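Print this page | E-mail this page

Two-Arm Bench Rules: Your Questions

Updated May 15, 2019

We love getting these, so keep them coming! The answers cover shared-table work under the Becerra bench rules, version 26.

Do I need to stop both arms before I reach in?

Yes, both, every time. Press hold, check both arms have stopped, then reach. It soon becomes a habit.
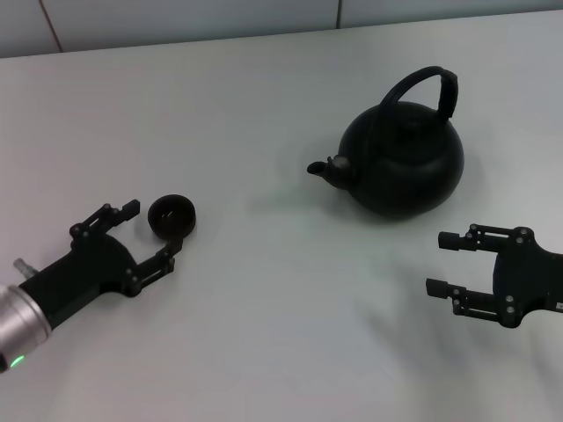 Naheed Chaudhry wrote in to ask whether one arm could stay live if it was parked well back, because stopping both slows her sessions down. We see the appeal, but no. A parked arm can still take a command.

How fast may the arms move?

Up to 200 mm per second near pots and cups, and never above 1000 anywhere on the bench. Slow runs are a joy to watch anyway!

What should be on the table?

Only what the task needs. With a pouring task such as a teapot and a cup, leave phones, pens and notebooks on the side shelf.
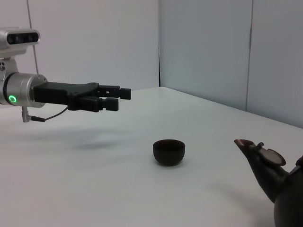 Reading time: 2 min

Can we practice with real tea?

Start with empty pots. Ask Junaid Lodhi for the liquids sheet when your team is ready (it's a great next step).

When are the finger pads checked?

Every 3000 grasps, and again after any hard knock. Write it in the log.

Related questions
Setting up a hold button
Logging a near miss
Bench training dates for July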